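[brick-sorting] Re: Sorting mixed bricks on a baseplate: sizes, clutch, warped plates

Posted by Nadine Khalaf, Wednesday, 8:40 pm

Rami Chamoun wrote:
> We've got 3188 pieces on the sheet for the Clandard tubs and at least
> three kinds of brick mixed together. Two questions. First, is there any
> point keeping the oversize ones with the regular ones if they're meant
> to be compatible? Second, my big grey baseplate won't sit flat any more.
> Raed says put it in the oven, which I'm not going to do.
>
> Also what do people do about bricks with no marking on the stud?
>
> Rami

Rami,

Answers in order, with some extra on stacking, as Hala asked me about that off list.

1. Oversize bricks with regular bricks

Keep them apart in storage, use them together on the plate if you like. The double-scale bricks are twice the size in every direction, so a two-stud big brick takes up the footprint of a four-by-eight in the small size. The hollow stud on the big ones is what lets a small brick engage underneath, and only on makes where the inner diameter is right. Off-brand big bricks are often out by enough that the small one either drops off or has to be levered away. Test one of each before you commit a tub to it.

For checking a single brick I stand it on end with the studs to the side. Any bow in the long wall shows against a straight edge, and you can run a thumbnail down the studs to feel for a crushed one.
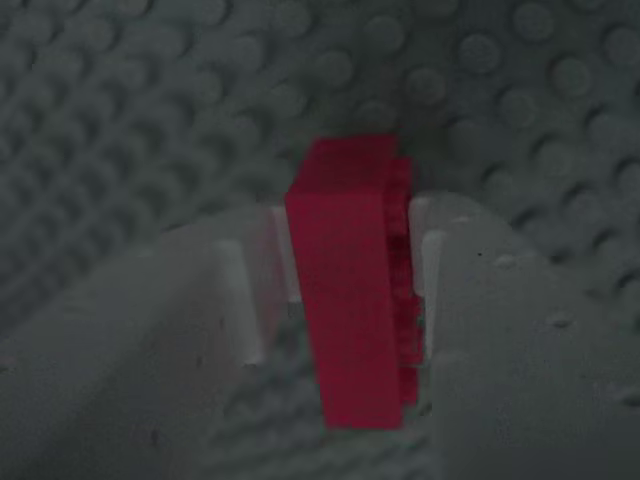 Red brick held upright, studs to the right.

A good brick should have an even sheen on the broad face. Bite marks and sun fade are both easier to find with the light coming along the face than straight at it. Red fades less obviously than white or blue, so compare it with one you know has been kept in a box.

2. Rows before stacks

When I sort on a plate I set the large hollow ones out in a row first, open side up, along one edge. They work as a fence, and the cavities will hold small parts while you decide what they are. The rest of the plate stays clear for whatever is being checked. 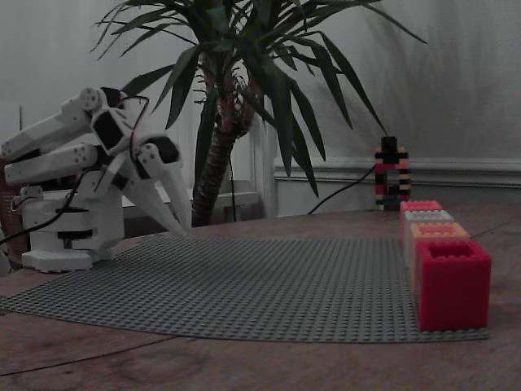 I leave at least four studs between the row and the working area. Any less and you'll knock the row when you reach across, and a big brick going over takes its neighbours along. If you have to work from one side only, put the row on the side away from your writing hand.

Hala's question was whether to go up instead of out. You can, if the table is small. The order is largest at the bottom and smallest at the top, and the bottom brick goes on the plate with every stud engaged before anything is added. Two things go wrong with columns:

a) Pressing down on a tall column pushes the plate, so the table under it needs to be firm. A folding table will bounce.

b) Mixed makes have mixed clutch. The weakest joint is the one that lets go, and it's usually where the scale changes. Press that joint together in your hands and then fit the pair as one piece.

Four high is my limit for mixed sizes. Marwan goes higher and spends a fair bit of time under the table.

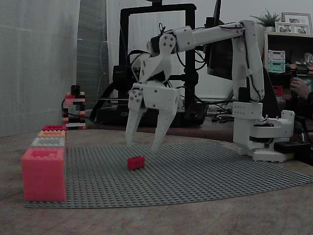
3. Warped plates

Large plates are thin and they take a curve if they're stored on edge or leaned against a wall. An edge that lifts a few millimetres does no harm for sorting. It matters if you're butting two plates together, or if you want a column near the end of the plate, so build toward the middle.

Don't put it in the oven. Don't use a hair dryer either, as the studs distort before the sheet relaxes. What has worked for me is the plate upside down on a flat table, a sheet of MDF over it, and 31 days under the heaviest books in the house. I started one in February and it came out flat enough to use, with a slight lift left at one corner. Rotate it halfway through.

If it has to be flat now, a full-width strip of low-tack tape under the far edge will hold it. Check the tape on a hidden bit of tabletop first if the finish is soft.

4. Unmarked studs

Check the underside and the inside of the walls, as some makers put the mark there. If there's nothing, it goes in the third tub. I ran a batch of 100 unmarked pieces against known bricks last winter and ended up keeping a short list of colours that were never right. I'll send it separately, it's on paper at the moment.

Count at the end, by weight if your scale is good enough.

Nadine

Recent messages in this list
- Jastari trays, do the dividers come out?
- Washing bricks in a mesh bag (179 views)
- Re: Re: Renitz scale drifting after warm-up
- Falcão plates, stud spacing
- Tub labels, colour order or size order

This site uses cookies to keep you signed in to the archive. Accept | Settings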